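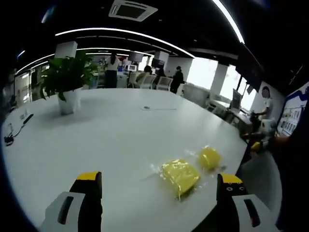
Hand gripper, both fingers open, with two wrapped packages on the table.

Flaltidus Hand Gripper - shared workshop build

We love this thing! Flaltidus is a two-finger gripper you hold and carry around yourself, so you can try out grasps long before you have an arm to bolt it to. Mpho Kekana drew the housings and Kadri Jõgi worked out the finger tips - the yellow caps are hers, and they make it so much easier to see where the fingers end.
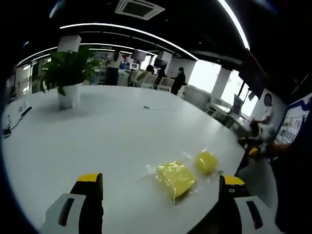 Fingers either side of two yellow sponges, still in their plastic.

Soft things in crinkly wrap are great practice (start with the bigger one). Squeeze slowly and let the tips settle before you lift.

Weight: 685 g with camera
Print time: around 13 hours for the full set
Kit: housings, fingers, tips, screws
Spare tips: sold in pairs, Bristholm shelf

The first batch is 50 kits, for pickup at the Cundandale workshop. Files updated 9/23/25 - if you printed the January housings, keep them, the new fingers fit.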